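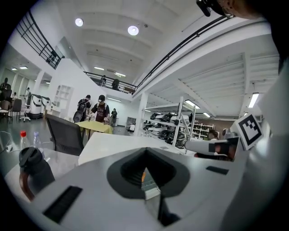

PENANDEN, April 2019 — The Menzies insulated bottle has been on my desk since January, and it has been filled twice a day for most of that time. It is the black one with the brown handle, next to the two plastic bottles.

The handle curves off the side and takes three fingers. It does not flex when the bottle is full. With the handle turned outward the bottle needs more room on a crowded table than a plain water bottle does, and in a shared room with people passing behind the chairs I now turn it inward.

Heat retention was measured with a kitchen probe. Water poured in at a full boil was still too hot to drink after 6 hours with the lid closed. With 200 ml in it, half a fill, the result was clearly worse. Ice lasted 20 hours. The stated capacity is 400 ml, and mine holds that to the base of the thread.

The lid seal is the weak part. It traps coffee residue and has to be pulled out for washing, and the groove is too narrow for a normal brush. Zastden sells a spare seal that fits. The Mundum bottle I used before had a wider groove and a worse handle.

Black finish: no chips so far, some dull spots near the base. Not dishwasher safe.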